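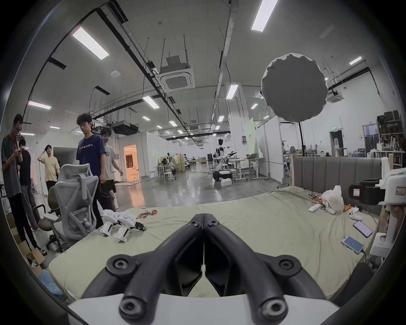 What happens to the people on the floor when a firm starts teaching robots to handle bedding and clothes?

I work at a linen hire place in Nulencombe, mostly sorting and folding, and we've been told a system called Grusix is coming in from May. Managers keep saying our jobs will "shift". Has anybody been through this and what did your day look like afterwards?

posted by foldedcorners

Most people keep working, but the job changes from doing the folding all day to showing the machine how it's done, sorting out what it gets wrong and checking what comes off the end. Some of the plain repetitive shifts do go, usually by not replacing leavers, so ask your managers in writing which posts they mean and whether your rate of pay stays the same when your duties change.

I was a folder for years and moved over to the training side when our place (Adebisi, we do hotel bedding and staff uniforms) took it on. The first thing I noticed was how slow it felt! You pick up a shirt with a hand gripper instead of your fingers, and something you'd do without thinking takes you four goes. My wrists ached in a different spot for a fortnight. Then you get the knack, you stop squeezing so hard, and it's a bit like using kitchen tongs.

What you want to find out is the target. Ours was 400 recorded goes a shift to begin with, and that was too many for anyone, and it got people rushing, and rushed recordings mostly had to be binned. We complained and they dropped it. We still got to 3,562 good ones by the end of the first stretch, when the plan had only asked for 3,000, so make of that what you will.

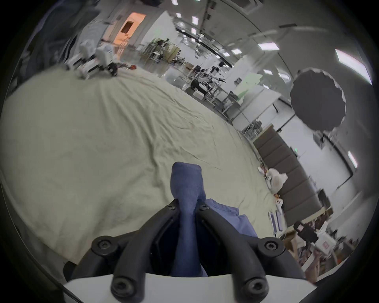 Gripper practice on the bed, blue cloth between the fingers.

Soft stuff is the hard part, by the way. A box is a box every time but a bit of cloth never lands the same way twice, and that's where people who've folded for a living are miles ahead. We had very clever engineers who couldn't find a hem to save their lives. If your managers are bringing in outsiders to do the recording, I'd ask why they aren't offering it to you lot first, because you know which end of a pillowcase to grab.

Other things that changed for me: more standing about waiting (charging, restarting, somebody's laptop doing an update), less lifting, more chatting. I like it more than I thought I would. I do miss having a stack of finished sheets to look at when I clock off though, it's silly but there you go.

posted by bobbinandpeg

depends on the company. ours brought in 2 machines and we were all told nothing would change, then the evening shift got merged into the day one and everyone's bus times went out of the window. get it in writing like the first person said. also ask who gets called when it jams because with us it was whoever was standing nearest and there was no extra money for it

posted by nightlinen

Can't speak for linen, I pack orders in a warehouse, but we had a similar thing with a Pliko arm. Two bits of advice.

Ask to see it running before it goes live on your floor. Ours had been set up so you had to reach across the arm's space to get at the labels, and the packers spotted it in the first five minutes. It was moved the same week.

And ask about training that's proper training, with time set aside for it. We were given a leaflet and a login. The people who did well were the ones who hung back after shift to try things out, and that isn't fair on anyone with kids to collect. We got it changed to an hour of paid time in the end, but only after the rep had been in to see them twice.

Is there a union at your place? If there is I'd speak to them well before May.

posted by tapegun_tea

Thanks all, really useful. There is a union, I've just never been to a meeting! Going to ask about the recording work and whether folders get first pick. bobbinandpeg, did they put you on a new contract or just change the duties on the old one?

posted by foldedcorners

Same contract with a letter stapled to it. Read the letter carefully, ours had "and other tasks as needed" at the bottom and we had that bit taken out.

posted by bobbinandpeg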